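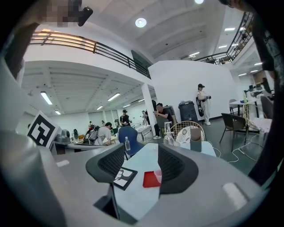
Figure 3. Site B during a sorting session: small card and colored pieces, with the mezzanine and its railing behind.

3.2 Rooms and materials

Sessions were held at two sites. Site A, in Tistamberg, is a seminar room with a low ceiling and a single door. Site B, in Marnmont, is a large open room with white walls, a white ribbed ceiling and a mezzanine (Figure 3). Lighting at Site B differs by zone. Round ceiling lights serve the open part of the room, while the area under the mezzanine has rows of fluorescent tubes. Illuminance was measured at table height before each session. The mean was 350 lux under the mezzanine and 854 lux in the open part.

The sorting set was adapted from the Mowat card task. It combines small printed cards with flat plastic pieces, some opaque and some translucent. Translucent pieces were kept in the set although pilot sorters at Site A often confused them with opaque pieces of a similar hue when the two overlapped.

Each session consisted of 10 trials. A trial began with the pieces mixed and ended when the sorter declared the set complete. Errors were scored by piece type using the Skorley scheme, with card errors and color errors entered separately. After exclusions, 186 trials remained for analysis. Results by lighting zone are given in Section 4.1.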